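Drornell laundry changes how it checks socks at the toe seam

2023-03-07

The shared laundry at Drornell has changed the way it inspects and pairs residents' socks, moving the inspection step ahead of folding and putting the toe seam first on the checklist. The new procedure applies to all knit socks, adult and child sizes, and covers the 252 households that send their washing to the building.

Under the old procedure, socks came off the drying racks, were matched by color, folded and bagged. Damage was noted only if the person folding happened to see it. Kamala Alva, who runs the sorting room, said most complaints over the winter concerned toe seams that had opened after the socks were returned.

"A hole in the heel is easy to see. A seam that is starting to go looks like one short thread," Alva said. "If you fold first, the thread is inside the fold."

The laundry reviewed its returns log before making the change. Of 1773 socks logged in the review period, 17 came back with an open toe seam. Thin, smooth knits with fine ribbing accounted for most of those. Thick wool socks and terry-lined sports socks were hardly represented, although the log does not record fiber content and the laundry does not plan to add it.

Each sock is now laid flat and single on a wooden table, right side out, with the toe toward the sorter. The sock is not stretched. Wrinkles across the foot are left alone unless they reach the seam, as pulling the fabric smooth can draw a loose end back inside and hide it. The sorter looks along the seam from one side of the toe to the other, then turns the sock over and repeats the check on the sole side.

A loose end on its own is not treated as damage. Many socks leave the factory with a tail of thread at one end of the toe closure, and the laundry's written procedure says this tail must not be pulled or cut flush. It may be trimmed to a short stub if it is long enough to catch on other items in the bag. A loose end is treated as damage only when the stitches next to it have opened, or when the seam moves under light pressure from a fingertip.

Socks that fail the check go into a tray marked for mending, together with their match. Pairs are kept together at this stage even if only one sock is affected – a point on which the earlier procedure was silent, and which led to a number of single socks being stored for weeks.

Mending is done by Valdis Luik, who works two mornings a week in the room next to the dryers. Luik closes open toe seams by hand with a flat stitch, using thread matched to the sock where possible. Dark thread is avoided on pale socks. He said pale lavender, cream and light gray are the hardest to match, and that he keeps an off-white thread for all three.

"The stitch has to lie flat or people feel it in the shoe," Luik said. "The color matters less at the toe, but people do look."

Repairs are limited to openings shorter than the width of a thumb. Longer openings are returned unmended with a paper tag, and the owner decides whether to keep the sock. There is no charge for mending during the trial. 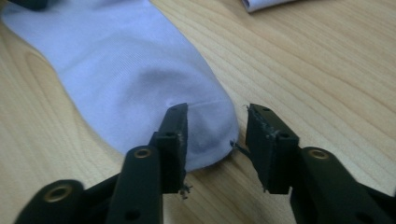 A pale lavender-white sock on the table, with a short dark thread at the toe.

Sorting time has gone up. Alva put the increase at around 10 minutes per rack, most of it spent turning socks over. Part of that is recovered later, as pairs that pass inspection go straight to folding and are not opened again before bagging.

Folding itself has also been simplified. Socks are stacked toe to toe and folded once at the ankle. The cuff is no longer turned over the pair, a method the laundry had used for years and which tends to slacken the elastic in one of the two cuffs. Some residents have asked for the older fold, and it remains available if a note is pinned to the bag.

Stondska, the laundry's sister site, will keep its present system for now. Staff there match socks before drying, using clips, and would need a second table to adopt the Drornell procedure.

The trial at Drornell runs until June. The laundry will then compare the returns log with the earlier figures and decide whether the toe check stays as a separate step. Tights and compression stockings are outside the trial and continue to be washed in net bags and returned unfolded.

Residents who find an open seam after collection are asked to bring back both socks, washed, in the original bag. Items can be left at the sorting room counter during normal opening hours.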